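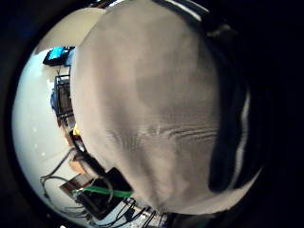
What happened to the people on the packing line when Minholm automated it? Most of them are still in the building, doing jobs that didn't have names in April.

(Wait for the people at the back to sit down.)

**Before**

- 400 cartons a shift, taped by hand. Everyone had a technique and thought everyone else's was wrong.
- Management's word for the new system was "colleague." It lasted until the colleague needed a technician.

**What changed**

- First month on the Riis cell: 196 cartons on a good shift. Pause here. Let the finance people enjoy it.
- Now 756. Don't linger, they've seen the slide.
- Backs and wrists are better. Ask anyone over fifty.
- Talking is worse. Two people taping boxes can gossip all morning. One person minding a cell talks to the cell, mostly in short words.

**The new jobs**

- Clearing jams. Teaching it new carton sizes. Explaining to the Zendwood warehouse why their labels are on upside down.
- Pay grade took five months to catch up with the job title. Say this slowly.
- The packers knew which cartons would split. We asked them after we'd bought the machine. Garkov asked theirs first and had a much duller year.

**If there's time**

- The tape gun in the glass case by reception. Whose idea, and why it's been borrowed twice.

Questions. Water is under the lectern.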